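Notebook, September. Parenting order wording study, Muli registry files
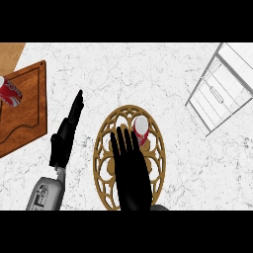
Selvaraj Siddiqui reckons we should drop the consent orders altogether, as the parties wrote those themselves and the wording tells us little about how a judge would put it. I've left them in for now with their own code (C) so they can be filtered out later.

Coding today: 19 files from the Traltau box, final orders only. Running total 295. Nine went back in the queue for a second reader, mostly over "reasonable contact", which turns up with no days or times attached. My rule so far is to code it as unspecified even where a schedule is annexed, then flag the annexure in column F. Neema Kariuki codes it the other way and we need to settle that before the next batch.

Relocation clauses are a mess. Some give a notice period, some say "not without written agreement" and stop there. Split the old code into R1 (notice) and R2 (agreement). Earlier files need recoding, will start from the Skevau ones.

Filix export dropped the macrons and apostrophes again. Fixed by hand in the master copy, not in the backup.

To do:
Pull 20 at random for the agreement check
Ask the registry whether sealed annexures can be viewed on site
Rewrite the grandparents code, current definition catches step-parents as well
Send Neema the R1/R2 notes before 4 pm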